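The blue cloths come in a bundle of eight, tied with string, and the woman who runs the Estley laundry workshop has undone the knot before I've even got my coat off. She has been teaching people to fold, hang and mend household linen since March, and she talks about tea towels the way other people talk about holidays.

"People think they know how to fold a cloth," she says. "Then you give them a plain blue one with no pattern to follow and they go all over the place. I love it! It's the best lesson we do."

I ask what everyone gets wrong. She laughs and says corners. Most of us grab the middle of an edge, lift, and let the rest look after itself – so the cloth twists and you end up folding a twist.

"Get hold of it at both ends, pull until it's nearly straight, and stop there. A little dip in the middle is fine. If you haul it tight as a drum every time you'll have a wonky cloth by Christmas."

She learnt this at Zistelia, a hotel linen room where she spent two winters and once got through 1,302 napkins in a single week (she kept the tally sheet, and it's pinned up by the kettle). The folding there was strict. At home she's looser about it, though her airing cupboard, she admits, has labels.

## The rack question

We get on to racks, and she's off again. She has tried wall rails, ceiling pulleys and a folding airer from Drusska that she still misses, but for small cloths she always comes back to a little wire rack that sits on the table.

"You work right over it. Cloth up, smooth it out between your two hands, then down. You don't have to walk anywhere, and a white top underneath shows you every bit of fluff."

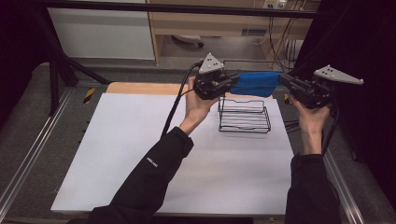 ## What to buy, and what to leave alone

Her advice on cloths is short: buy plain ones, buy them all the same, and wash them before you decide whether you like them. Her own favourites are from Antunes, and the oldest has been through the wash around 94 times and still folds beautifully.

"It's gone a bit thin," she says, holding it up to the window, "but look at those edges!"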